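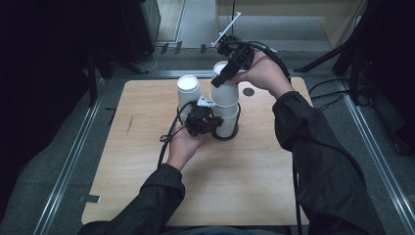 How Do You Pick a Hand for a Robot?

Your hand can do a lot of jobs. It can hold a grape, turn a key and carry a bag of books. Most robot hands are much simpler. They are called grippers, and many of them have short fingers that open and close. That is all they do.

There are many kinds of grippers, so people have to test them to find out which one is good at which job.

Testing with paper cups

A paper cup is a hard thing for a gripper to hold. Squeeze too little and the cup slips. Squeeze too much and the side bends in. A person can feel this happening and stop in time. A gripper with no sense of touch can't.

Cups are also good for testing because they stack. To put one cup on top of another, you have to hold it level and let go at the right moment. If the gripper sticks to the rim even a little, the top cup tips over.

Why a person holds the grippers

At a workshop in Drostdale, Enikő Hegyi tests grippers before they go on a robot arm. She holds one in each hand and does the job herself. These are called hand-held grippers. Cables can carry signals between a gripper and a computer, which keeps a record of what happened.

Doing it this way is quicker than using a whole robot. It also answers a useful question: can this gripper do the job at all? If a person can't stack cups with it, a robot will have a hard time too.

"The first ten tries are always bad," says Enikő. "Your fingers want to help and they can't."

Keeping it fair

To compare two grippers, you have to give them the same job. Enikő uses the same kind of cup, the same board and the same starting places. A try counts only if the stack stays up after the gripper lets go.

In February she tested a gripper called the Plodero and one called the Fülöp. Each one got 200 tries. The Plodero made 183 good stacks. The Fülöp did worse with cups, but it was better at picking up coins - its fingertips are thinner. So the answer to "Which is best?" depends on what you want to pick up.

Her workmate Colm Gallagher looks after the records. The workshop now has 2476 tries saved, and 1307 of them are with cups.

Try it yourself

You need three paper cups and two pairs of kitchen tongs. Ask a grown-up before you borrow the tongs.

Put the cups on a table. Using only the tongs, stack one cup on top of another. Do it ten times and write down how many stacks stay up. Then try with one pair of tongs, or with a different size of tongs, and do ten more.

Words to know

Gripper: the part of a robot that holds things.
Rim: the top edge of a cup.
Try: one go at a job, from start to finish.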